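Workshop notebook, Language Resource Room
2022-03-17

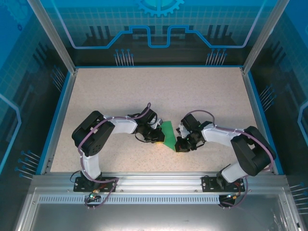
Two arms, one green flat object.

Conversation club trial, second term. Writing this up while the sign-up sheets are still on my desk. Kanokwan Ruangrit ran the Thai table and has read through the part on her group.

Tables today: Thai, Spanish, Japanese, and the mixed beginners. The Italian table did not run, as the host was out sick. I moved the two people who came for it to Spanish, where they followed well enough and left at the break.

Format was the same as in February. Warm-up, picture cards, break, then free talk. I cut the warm-up to 5 minutes. Last month it dragged and the late arrivals had to have everything repeated. The short version worked better at the Spanish table. At the mixed table it was too short and people were still looking for their name cards when I rang the bell. Next time the name cards go out before the doors open.

Thai table. Kanokwan dropped the printed dialogues and had pairs plan a market trip, one buying and one selling. She says the tones fall apart as soon as people have to think about prices, so she wants to do numbers alone for one session and bring the market back after that. She also asked for less romanized text on the handouts. I agree for the returning group. The new people still need it, so we will print two versions and mark them in the corner.

Japanese table. We used the Chiba reader, chapter 7. Too hard as a talking text. Most of the time went to reading aloud and asking about characters. The listening track from the same chapter would have been enough. Try the track without the text, then hand the text out at the end.

Spanish table. Old newspaper ads, the 1881 set. People liked guessing what was being sold, and the outdated spellings gave them something to argue over. Keep this set. Two of the copies are too faint to read and need to be redone from the scan.

Mixed beginners. Zilora cards again. The food pack is fine. The travel pack has cards with whole sentences on the back and beginners just read them out. Cover the backs with paper or leave the pack in the cupboard.

Sign-up. The new form takes 80 names and then closes without a message. Three people wrote to ask if they were in. Need a line on the page saying it is full and where the waiting list is.

To do:
Ask Fisness about the room for the evening slot.
Return the two Nomside headsets, left ear dead on both.
Two versions of the Thai handout, Kanokwan sends text, I print.
Recopy the ads.
Find a backup host for Italian.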